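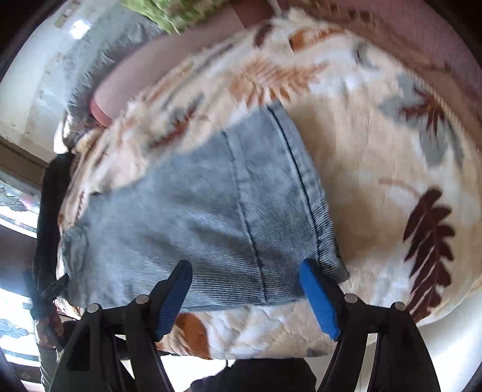 Thursday, October 31, 2024. Folding, light denim on the pile blanket.

Continuing from the sheet Lefteris left in the folder. Today was jeans only. Shirts wait until the new shelf inserts come from Ondis.

Surface: the long-pile blanket with the leaf and feather print, laid straight over the bed without a board under it. Window blind up, lamp off. I left the blanket unsmoothed between folds, as agreed with Vangelis, so the pile lies whichever way the last fold pushed it.

Garment: the pale pair, washed at 40 with the Plekura liquid, line dried, not ironed. Softener left out. Lefteris used it on his pairs, so his fold heights and mine shouldn't go in the same column.

Target: a rectangle 26 cm wide, to go into the Clorkix drawer on edge with the fold uppermost. Length is whatever comes out.

Sequence used:

1. Seat up, waistband away from me.
2. One leg over the other, inseams together.
3. Crotch point tucked in to square the side.
4. Hem up to just short of the waistband.
5. In half again, pressed with the flat of the hand.

Step 3 is where most of the time goes. The crotch point springs back out if it is tucked before the legs are lined up, and on this blanket the lower leg doesn't slide under the upper one. The pile holds it. On the table you can correct a crooked leg by pulling the hem. On the blanket a pull at the hem only stretches the leg and leaves the knee where it was, so the leg has to be lifted and put down again. I have gone back to lifting every time.

Step 5 is also poor here. Pressing a bundle into pile flattens the top layer and leaves the underside rounded. Two of the bundles opened again at the fold when I took my hand away. Carrying them to the chest of drawers and pressing there fixed it, but that adds a move which the sheet doesn't have.

The seam is a fair guide for squaring up. The dark blue stitching shows well enough on the washed ground that I could line it up by eye and skip the tape. It curves, so use the straight stretch only. Zerrin squares to the folded edge instead and gets the same width. Either will do if it is kept to for the whole run.

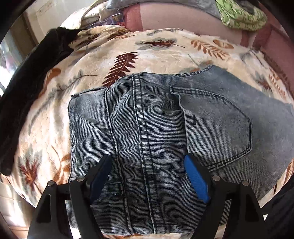
Zoi Gkikas

Notes on condition before the next wash, so that they aren't put down to folding later:

- Centre back seam sound, double stitching in pale thread, no skipped stitches that I could find. It stands proud of the cloth and makes a ridge in the bundle if it ends up on the fold line. Keep it off the fold line.
- Back patch pocket to the right of the seam: small dark mark near the upper left corner. Not treated. Areti wants to try the Teoh bar on it; I would wash first and look again.
- Belt loop with a few loose threads beside it. Trim them, don't pull.
- Left edge raw and slightly frayed. No action. It sheds a little on the blanket and the bits are hard to get out of the pile.
- Colour uneven, mottled blue and grey. Old wear, not a laundering fault.

Weight of the whole denim pile for the drawer, on the kitchen scale: 1,784 g. The drawer runner is stiff at the back and I would sooner not load it much beyond that. Drawer depth inside is 40 cm, so bundles on edge go in one behind another with room for a divider.

The black item and the grey one were left out of the run and are still to be sorted. Neither is denim. They go on the shirt sheet, or on a sheet of their own if Vangelis wants one.

On smoothing: I tried flattening the seat from the centre seam outwards, and from the waistband down. Outwards is better. Going down pushes the slack into the thighs and it turns up again as a crease at step 4. Pocket bags want a separate check from inside the waist, one hand in each, before anything else is done. I forgot on the first fold and had a lump in the bundle.

Changes to the sheet, in pencil until Areti has read them:

- Insert "pocket bags flat" before step 1.
- Step 2, replace "slide" with "lift and lay".
- Step 5, add "on a hard surface if there is one".
- Add a column for surface. Lefteris's entries from early October don't say what he was working on, and he thinks it was the table for all but the last.

Left to do: repeat the pale pair on the table with the same sequence, then the dark pair on both surfaces. The dark pair is stiffer and may not need step 3 at all. Return the tape measure to the sewing tin.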